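Simdale Bench Cushion, Heather Gray

Seating & Soft Goods / Bench Cushions / Simdale

A flat upholstered cushion for benches, window seats and low platforms. The Simdale has rounded corners, a smooth top with no buttons or tufting, and a finely speckled cover that goes with most wall colors. It is sold as a single piece and comes ready to use.

People buy this cushion for hallways, changing areas and laundry rooms as often as for living rooms. The firm, level top makes it easy to sit on while putting on shoes, and it also gives you a clean place to lay out and fold clothes. If you want a deep, soft seat to sink into, look at the Buvitz instead. The Simdale is firmer and lower, and it keeps a flat surface under a stack of towels.
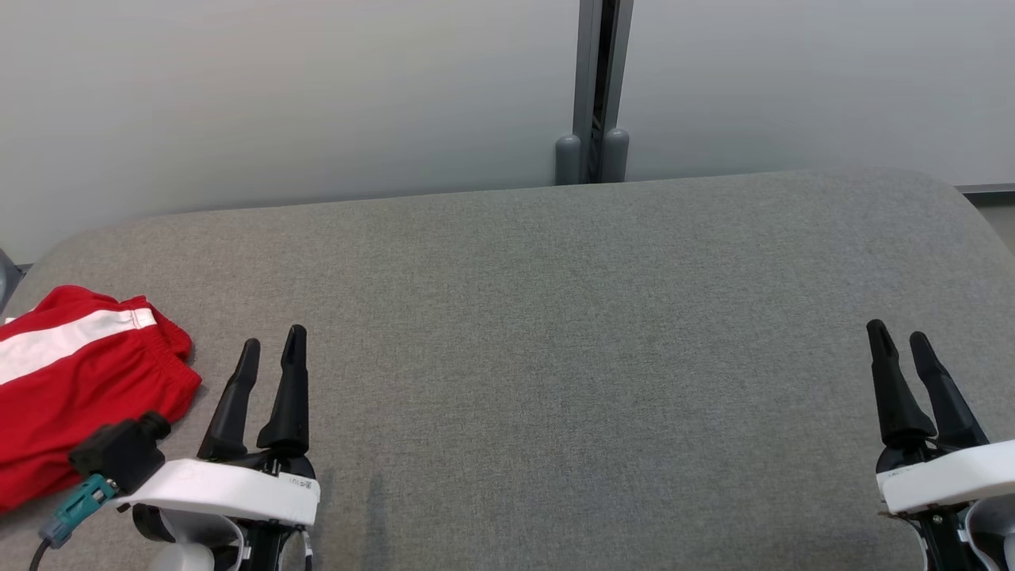
Noémi Nyitrai
Product Editor, Soft Goods

The heathered gray is our best-selling color in this line. Up close the fabric has small flecks of lighter and darker yarn, so lint and light dust don't stand out the way they do on a solid color. Bright things look good against it. A red garment with a white stripe, like the one lying on the left of the cushion in the photo, shows up clearly, and that helps when you are sorting a family's wash and trying to keep one person's things together.

Cover

The cover is a woven polyester blend, tested to 2,000 hours of light exposure without visible fading. It has a hidden zipper along the back edge and comes off for washing. Wash it cold on a gentle cycle, zipped closed, and lay it flat to dry. Do not tumble dry. The cover can shrink enough in a hot dryer that it won't go back over the foam without a fight.

Small spills should be blotted with a damp white cloth. For sweat, grass or mud from sports clothes, a little mild dish soap in cool water works well. Avoid bleach and solvent cleaners.

Damp clothes should not be left on the cushion overnight. The cover is colorfast, but your clothes may not be, and new red or navy garments can leave dye behind on any light fabric.

Filling

High-density foam core with a thin polyester wrap. The wrap softens the edges and keeps the corners round. Expect the foam to feel stiff for the first 2 weeks, more so in a cold room. It can be turned over, and we suggest turning it once a month in a busy spot.

Fit

Measure your bench before ordering. The cushion should sit fully on a solid or closely slatted base — gaps wider than a hand will let the foam sag over time. If your bench stands against a wall with uprights or shelf posts, measure from the front of the post and not from the wall itself. A cushion pushed hard against a post will end up with a permanent dent in its back edge.

The underside has a non-slip backing. On very smooth painted or metal benches, add the Stomilton grip strips, sold separately.

Details

Item number: 988
Color: Heather Gray
Also available in: Oatmeal, Slate
Cover: removable, machine washable
Shape: flat, rounded corners
Shipping: rolled in a recycled bag
Warranty on foam: 2 years

Unroll the cushion as soon as it arrives and leave it flat for a day before use. Creases in the cover will relax with use, or you can pass a steamer over them from a short distance.

Returns are accepted within 15 days if the tags are still attached. Replacement covers can be ordered in all three colors and usually ship with the next Shaikh delivery.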